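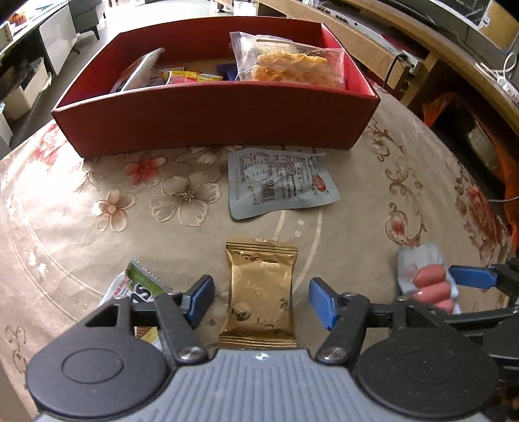

Two-gripper snack packing, view from the first hand-held gripper. Gold foil packet between the blue finger pads; second gripper at right, on the sausage pack.

Notebook entry, October, 14:20
Task: move wrapped snacks from the table into the open red box
Method: demonstration by hand, two hand-held grippers, one operator
Entry by: Ritu Vishwakarma

Purpose

This session continues the set of demonstrations for the Alleck packing task. The target is 1000 accepted demonstrations before the next training run. The earlier sets were recorded on a plain bench top. The present set uses the round table with the flowered cloth, as agreed at the Groen review, so that the policy is trained against a patterned background and a larger variety of packaging.

Procedure

The operator stands at the table with one gripper in each hand. A demonstration begins with both grippers open and clear of the objects. The operator picks up one item at a time, places it in the red box, releases it, and withdraws before going to the next. Both grippers may work at once, provided that they do not cross over the box. The demonstration ends when the operator says "stop" and holds still for 3 seconds.

Items are laid out afresh before each demonstration. The box may start with some snacks already inside. Colleagues preparing the table should vary the starting contents and should not always leave the same space free.

Observations

1. Small foil packets. The gold packet with crimped ends lies flat and gives the pads very little to close on. Approaching from directly above pushed it along the cloth on several attempts. The operator had better results by bringing the pads down on either side of the packet, touching the cloth lightly, and closing slowly until the foil lifted in the middle. The slow close should be used for all flat packets from now on. Demonstrations in which the packet was chased across the table have been marked as rejected.

2. Sausage pack. The clear wrapping is smooth, and the pack tends to turn when it is held near one end. Pressing one pad against it first, to steady it, and then closing at the middle was more dependable. The transparent film may also be difficult for the vision side. Flarorari processing should be asked to report this item separately in the error summary.

3. Pale blue-grey packet. This one was left near the middle of the cloth as an obstacle in part of the set and used as a target in the rest. The two cases must be labeled differently. Eight demonstrations were saved under the wrong label and will be corrected by hand before upload.

4. Tablecloth. The cloth shifts if the fingertips press too hard, and everything on it moves a little. Clips at the rim have been requested. Until they arrive, the operator should check the position of the cloth between demonstrations and pull it straight if needed.

Operator notes

Wrist strain was noticeable after 40 demonstrations without a pause. The session plan allowed for a longer run, but movements toward the end of it became quicker and less even, and the recorded paths show the difference. The plan is therefore changed: a break after every 40, with the grippers put down and the tracking checked before work resumes.

Speed should stay close to that of the first recordings. The Bester controller, on which the trained policy will run, cannot follow very sudden changes of direction, and a hand movement that feels natural may still be too fast to reproduce.

Open points

Decide whether a dropped item may be picked up again within the same demonstration. Current practice is to allow one recovery and to note it in the log. Groen prefers a separate set for recoveries.

Confirm the reject rule for contact between the two grippers. Light contact of the pads has so far been accepted; contact between linkages has not.

Check the pivot bolts on both grippers before the next session and record the result on the tool sheet.

Next session: same table and box, with the flat packets placed nearer to the operator and the slow close used throughout.

R.V.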